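Tablecloth too short for the table – cut it or leave it?

Enikő_M wrote:
Hello all. I have bought a cloth with orange berries for my padded table, for 4 euros in a closing shop. It does not reach the edges at the left and the right. Should I sew a border on it, or look for a bigger one?

vadia30 wrote:
Sew a border. Plain teal cotton, washed before you cut.

Rungnapa C. wrote:
I don't agree with vadia30. A border makes a seam, and cups stand badly on a seam. I would leave it – the padding has a nice colour.

vadia30 wrote:
Cups do not fall from a flat seam. Mine has one for years. Can we see it?

Enikő_M wrote:
Yes, with my shopping still on it.
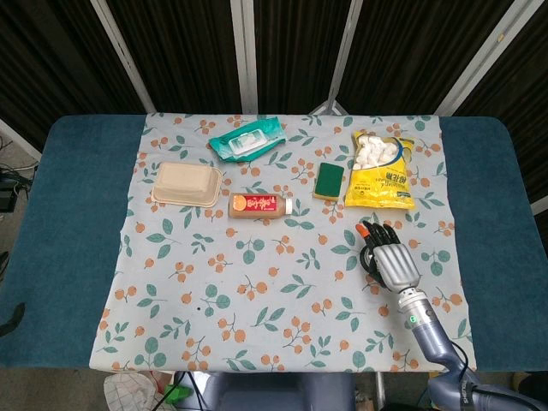 The berry cloth, with teal padding showing at both sides

Rungnapa C. wrote:
Leave it! Only move it a little to the left, the band is wider there.

vadia30 wrote:
I still say border, but move it first.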